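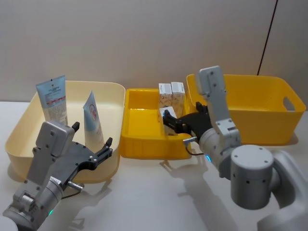

*Slide 1: two tubes in the cream tray.*

19 March 2023. Notes for the Dululberg talk, second draft. Slot is short, so skip anything in brackets if running late.

## Opening

Start with the question on the slide: how much of what is in your bathroom cabinet do you use up? Ask for hands. Don't wait long.

Say who we are. Itbridge runs a household waste survey in Jornau. We ask people to keep what they would normally throw out from the bathroom and hand it in. We don't tell them to change anything.

The talk is about leftovers: the toothpaste, hand cream and ointment that goes in the bin still inside its tube. It is a small subject. I think it is a useful one.

## How the survey worked

- 240 households signed up. 136 stayed to the end.
- Most of those who dropped out did so in the first fortnight. The bags were too big and people disliked having them in the hall. We changed to a smaller bag in November and fewer people left after that.
- Every tube was weighed as it came in, then cut open, scraped and weighed again.
- We stopped at 1,000 tubes. More kept arriving and we have those in store.

(If asked about caps: we weighed them separately. They made no difference to the ranking.)

## What people told us

Read these slowly, they get a response.

- "I thought it was empty." By far the most common answer.
- "The new one was already open."
- "It went hard at the top."
- "My son stands on it."

Point to make: people are poor judges of empty. When we asked them to guess before we cut a tube open, they guessed too low nearly every time. Stiff tubes fooled them more than soft ones.

## What to do with a tube

Keep this part practical. Go through it at normal speed.

1. Flatten from the crimped end, using the edge of a worktop or the handle of a toothbrush.
2. Fold the flat part over and hold it with a clothes peg.
3. Store it cap down in a mug.
4. Leave the next one sealed until this one is finished.

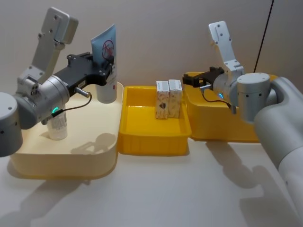
## The Daza trial

Daza is the estate on the east side of Jornau. We gave out pegs and a one-page leaflet there and nothing else. The leftovers went down. We can't say how much of that was the peg and how much was people knowing we would be looking.

Be clear that this was one estate over one winter. Don't let it turn into a claim about the whole town.

## Questions likely to come up

**Can tubes be recycled?** Depends on the local scheme. Tell people to check with theirs.

**Are pumps better?** We didn't test pumps.

**Medicines?** Ointments on prescription go back to the chemist, full or not. We left them out of the weighing.

**Can I have the data?** Yes, the table is on the Itbridge site. Leave the address up while people are packing away.

Still to do: check the clicker works in Dululberg, print twenty more leaflets.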